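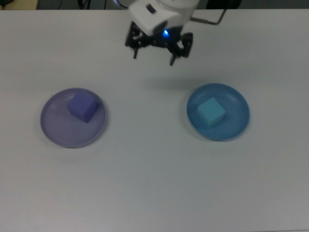
Núm. 80 · Pág. 123

Contra el velcro

Mi sobrina tiene siete años y no sabe atarse los cordones. Tampoco sus compañeros de clase, según pude comprobar en junio a la puerta del colegio, donde lo único que se oía a la salida era ese desgarro seco, ras, ras, de dos tiras por pie. Pregunté a mi hermana y me miró como si hubiera preguntado por el arado romano.

Entiendo el argumento. A las ocho y media de la mañana, con un niño que ha perdido un calcetín y el otro lo lleva en la mano, el velcro parece obra de un santo. Se cierra solo, casi, y permite llegar al autobús. Lo que nadie pone en la caja es que a los dos meses la tira ha recogido media alfombra y cierra lo mismo que una promesa de campaña.

En la zapatería de mi barrio, Akua Addo me sacó tres modelos infantiles. El de Norkwood costaba 50 euros, llevaba luces en el talón y un cordón precioso, cosido de adorno sobre una goma. Tiré de él. No hacía nada. «Es que los padres quieren que parezca de cordones», me dijo, sin ninguna vergüenza. El de Skemholm era más sobrio y traía, eso sí, tres tiras en vez de dos, supongo que por si el niño huye.

Győző Halász, que remienda zapatos dos calles más abajo y tiene opiniones sobre todo, sostiene que un cordón se cambia por cuatro perras y un velcro muerto suele llevarse el zapato consigo. También sostiene que la culpa es de los mocasines. En lo segundo no le sigo.

No pido que se prohíba nada. Para un crío de tres años, o para quien tiene poca fuerza en las manos, la tira adhesiva es un buen invento y punto. Pero a partir de cierta edad me gustaría encontrar en el escaparate algo que se ate, de mi presupuesto y sin purpurina.

Al final le compré a la niña unas botas azules con ojales de verdad. Pasamos una tarde entera en el suelo del pasillo, ella con la lengua fuera y yo con las rodillas crujiendo. Le salió un nudo que hubo que deshacer con un tenedor.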